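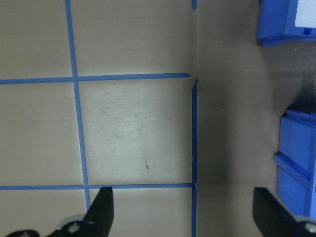

6 min read

3. Temporary marks on shared tables

In the previous section we described the rules which the four workshops had written down. We now turn to the marks that people put on the tables themselves. By a temporary mark we mean any line, label or corner that can be removed without tools and without damage to the surface. Chalk, string and paper labels belong to this group, but in our material adhesive tape was by far the most common, and most of the interviews came back to it sooner or later.

The interviews were made in Kukach and Arellano, two towns with a long tradition of small joint workshops. We spoke with 23 members. Each conversation took place at the table where the person usually works, so that he or she could point at things while speaking. The notes were later read again by Ada Vitale, who had not been present, and the passages where her reading differed from ours were discussed until we agreed on one wording.

3.1 Who may draw a line

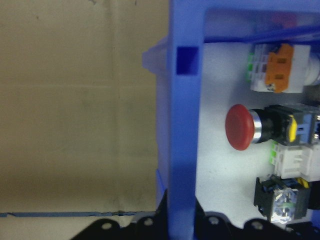
The written rules say very little on this question. In Kukach the rules permit marks "for the time of the work", and they leave open when a work is finished. A bookbinder may leave a half-sewn block under weights for several weeks, and she considers that she is working during all of this time. Her neighbour, who cuts stencils, clears his place every evening and sees the weights as storage. Both of them are faithful to the rule as they understand it.

Members with a long history in the workshop draw lines more freely than new members. This was expected. More surprising for us was that the new members did not complain of it. Several of them said that a line made by an older member is helpful, as it shows where the free part of the table begins. One woman in Arellano told us: "Before the tape I was always asking. Now I sit down." We met this kind of answer often enough to think that a mark serves also the person who did not make it.

3.2 How long a line stays

We asked each member for the oldest mark on the table. The answers were vague, and they often contradicted each other. In one workshop a line was said to date from September, when the tables were turned to the windows, while another member was sure that it was older than the tables. What is clear is that lines outlive their purpose.
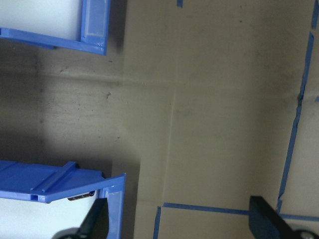

Old lines are rarely removed by somebody other than the person who made them. To pull off the tape of another member is felt as a small offence, even if this member has left the workshop. The usual solution is to put a new line next to the old one, and to let the old one wear away under sleeves and tools. After some time only the regular users can say which line is valid — and they learn it by watching, for it is written in no place.

The grid is a special case. A single line separates two persons, while a grid gives addresses, so that a thing can be left "in the second row" and found again. Figure 1 gives an impression of such a division, with vertical and horizontal strips that form cells of roughly equal size. Members who had worked with grids spoke less about neighbours and more about the order of their own objects.

Figure 1. Table covered with brown paper and divided into square cells by blue tape. Two blue bins stand in the upper part. 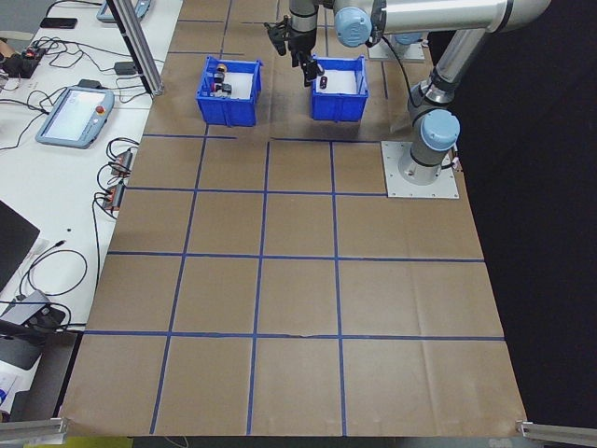
3.3 Limits of the material

Our workshops are small and their members know each other by name. In a larger house, such as the one in Hidon, where people change from one day to the next, a line may be read in another way. We also have no observations from the night hours, when two of the workshops stay open without staff. These questions are taken up again in Section 5.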